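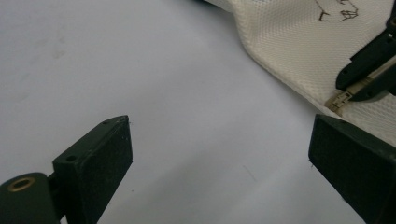 The woman who runs the repair desk at the Drorkside furniture exchange has been refinishing secondhand tables for nine years, and she would like people to stop sanding them. Most of what comes through the door, she says, needs soap, a soft cloth and an afternoon. "People see one mark and go straight for the power sander," she said when we met at the shop in Protmont. A pale gray tabletop with a smooth matte surface and one faint thin scratch is the kind of thing she leaves alone. "You have to tilt your head to find a scratch like that. Put a bowl on the table and eat your dinner."

She asked that her name be left out, as she has done with everyone who has written about the exchange. The shop takes in used furniture, fixes what it can and sells it at prices she describes as "grocery money." Last year it sold 2,000 pieces. Chairs go fastest. Dining tables for 8 are the hardest to move, and she no longer accepts them unless they come apart.

"Apartments here are small," she said. "I had one sitting by the door so long that customers were putting their coats on it."

She learned the work at Czerwiński, an upholstery shop across the river that has since closed. She was hired to answer the phone and ended up stripping chair legs in the back. The owners paid her by the piece, and she says it taught her to be quick but also gave her some bad habits. She used too much stripper and she did not wait long enough between coats.

"Waiting is most of it," she said. "If the can says overnight, it means overnight. I used to think after supper was close enough."

Asked what buyers should look for, she said to turn the piece over. She checks the joints first, then the feet, then any drawer runners. A chair that rocks can often be fixed with glue and a clamp. A split across the seat is a different matter, and she will usually turn that down. Smell counts too — smoke gets into unfinished drawer bottoms and stays there for years.

She has opinions about paint. "I don't hate it," she said. "I hate it over wax." Paint will not hold on a waxed surface, and she sees the results often, mostly on dressers. Customers bring them in peeling and ask for another coat. She sends them home with instructions for getting the wax off and tells them to come back in a week.

The exchange shares its building with Skino, a shoe repair business, and the two split the rent and a loading dock. In April the repair desk will go from 2 days a week to four. She plans to use one of the new days for lamps, which she has always refused because of the wiring. A retired electrician has agreed to teach her.

"I've got a whole shelf of them in the basement," she said. "I kept saying no, and people kept leaving them anyway."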